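Magazine > Arts > Textiles

4 min read

I drove out to Manside in March to watch a weaver at work, and I'm still picking lint off my coat. The Poleo mill has one old loom left that makes figured silk, and the thing is loud! You feel it in your teeth. The warp has 1,086 threads, every one tied in by hand, and I managed to tie 77 before my fingers quit.

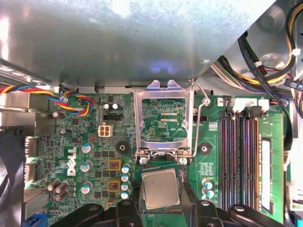
An open CPU socket on a green motherboard.

What I loved most was the dye room (bring old shoes). The Issa blue comes from an indigo vat, and the cloth goes in green and turns blue as you stand there gawking — I made them do it twice.
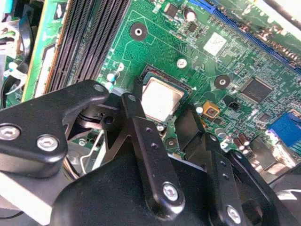
The processor seated in its socket, near the memory slots.

A finished shawl runs $500, and after a day of tying knots I thought that was cheap. The Galent gallery has a few hanging by the window,

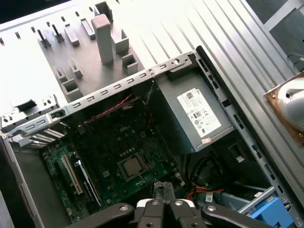
and you should get up close to those, because the backs are as pretty as the fronts. I bought a scarf instead. It's blue, of course, and I've worn it every day since.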